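Mudei-me para Hurnlow em janeiro e só agora comecei a perceber como a cidade está arrumada. Antes disso vivi em sítios onde o centro era óbvio: uma rua comercial, uma igreja, um largo com bancos. Em Hurnlow há um largo, mas durante meses passei por ele sem dar conta de que era o largo.

Chama-se Praça Tarigan. Fica entre a estação de autocarros e a encosta, e foi desenhada como campo de exercícios de uma guarnição que nunca chegou a ser muito grande. Isso explica o formato, um retângulo comprido e quase sem sombra, e explica também por que razão as ruas à volta saem dos cantos e não do meio dos lados. Quem vem da estação entra pelo canto sul e sai pelo canto norte, em diagonal, sempre pelo mesmo caminho. O resto da praça fica por usar.

A Câmara quer mudar isto. O projeto esteve em consulta pública e a sessão de apresentação foi numa sala da biblioteca, com os painéis encostados à parede e pouca luz para os ler. Fui porque moro a 200 metros e porque tinha visto o edital colado na paragem. Quem apresentou foi a arquiteta paisagista, Zahira Subramaniam, do ateliê Drelen. Falou depressa e mostrou muitos cortes transversais, que para mim são difíceis de seguir, mas a ideia geral percebeu-se bem.

São 3 fases. Na primeira retira-se o estacionamento do lado poente e planta-se uma fila dupla de árvores. Na segunda refaz-se o pavimento, com a pendente virada para uma vala de drenagem plantada. Na terceira, que depende de financiamento ainda por confirmar, abre-se uma escadaria entre a praça e o Parque Bamon, que fica em cima, na encosta. Hoje, para ir de um ao outro, é preciso contornar o quarteirão dos antigos armazéns e andar 700 metros por um passeio estreito. Em linha reta o parque está ali mesmo.

A discussão foi quase toda sobre o estacionamento. Era de esperar. Khairul Menon, que tem a loja de ferragens no lado poente, disse que metade dos clientes dele carrega sacos de cimento e não vai fazê-lo a pé. Pediu dois lugares de carga e descarga em frente à loja. A arquiteta respondeu que estavam previstos na rua de trás, e ele respondeu que a rua de trás é a subir. Os dois têm razão. Não ficou nada decidido e o pedido foi para a ata.

Sobre o pavimento falou-se menos, e a mim interessava-me mais. O atual é de lajes grandes de granito, postas em várias épocas, com remendos de betão onde passaram canos. Com chuva faz poças junto ao canto norte, no sítio exato onde toda a gente passa. A proposta é levantar as lajes, aproveitar as inteiras e completar com calçada miúda. Perguntei se o levantamento já estava feito, ou seja, se alguém sabia quantas lajes se aproveitam. Ainda não. Gostava de ver esse número antes de se escolher o desenho.

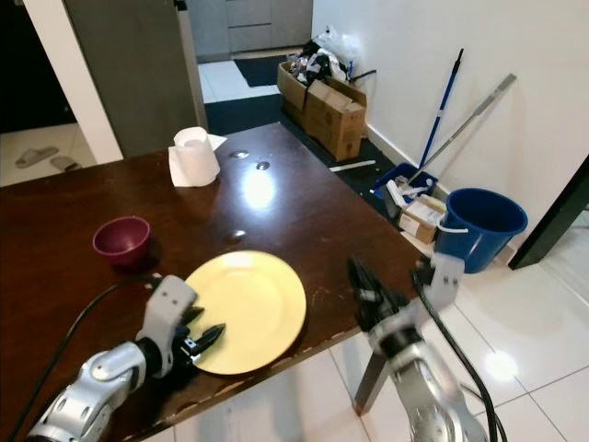
O Parque Bamon é outra história e merecia um texto só dele. Foi quinta de uma família até a Câmara a comprar, e ainda se notam os socalcos, o tanque e um alinhamento de castanheiros que não corresponde a nenhum caminho atual. A parte alta é mata e está razoavelmente limpa. A parte baixa tem relvado, um parque infantil e umas mesas de pedra onde ao domingo não há lugar. Costumo levar almoço e comer no muro do tanque, coisa simples, num prato redondo amarelo-claro como o que se vê na fotografia, de rebordo levantado, porque no muro tudo escorrega para o lado da água. Dali vê-se a praça inteira e percebe-se de uma vez o que em baixo não se percebe: o retângulo, as quatro ruas a sair dos cantos e a linha por onde as pessoas a atravessam.

Foi também dali que entendi a escadaria. No painel parecia um gesto caro, daqueles que se põem num projeto para a capa. Visto de cima, falta mesmo. Há até um carreiro de terra a descer por trás dos armazéns, com uma vedação aberta num dos lados, e em poucos minutos vi descer por lá várias pessoas, uma delas com um carrinho de compras. O carreiro é íngreme e com chuva não deve servir para muito.

Afiq Teoh, meu vizinho do rés do chão e morador aqui desde criança, contou-me que já houve uma escada nesse sítio, de madeira, do tempo em que os armazéns funcionavam. Os operários subiam por ela para almoçar à sombra. Apodreceu e foi retirada, e a vedação veio depois. Procurei alguma referência no arquivo da biblioteca e encontrei uma planta sem data em que aparece um traço oblíquo entre a praça e a quinta, sem legenda. Pode ser a escada e pode ser um limite de propriedade. Se alguém tiver fotografias antigas daquela zona, agradecia que mas mostrasse.

Há uma questão de que a sessão não tratou e que deixei por escrito no formulário: o acesso de quem não sobe escadas. A encosta tem um desnível grande e uma rampa regulamentar ocuparia muito terreno, mas os socalcos já fazem parte do trabalho. Seguindo o segundo socalco para nascente chega-se quase à cota da rua, e faltaria só um troço curto de ligação. Não sou técnico e posso estar enganado nas pendentes. Fiz o percurso duas vezes, uma delas com a minha vizinha Kurniawati Chin, que anda de canadianas desde a operação, e ela conseguiu ir até ao fim do socalco sem parar. Dali voltámos para trás, por causa do muro.

Escrevi ainda sobre a iluminação. A praça tem postes altos nos quatro cantos e o meio fica escuro. O projeto prevê candeeiros baixos ao longo das árvores, o que me parece bem, mas não diz nada sobre o canto norte, onde a fila de árvores não chega.

A Câmara recebeu 800 participações, segundo o aviso afixado na biblioteca, o que para uma terra deste tamanho é bastante. Hakim Saragih, da junta, disse-me que a maioria é sobre os carros e que vai ser publicado um relatório com as respostas. Não me soube dizer quando.

Entretanto mudei o meu próprio caminho. Em vez de cortar pela diagonal, passo agora pelo lado nascente, junto às fachadas, onde há duas portas de cantaria em que nunca tinha reparado e uma fonte seca com uma inscrição muito gasta. Consegui ler parte do ano e mais nada. Vou lá voltar de manhã cedo, com a luz rasante, para tentar o resto.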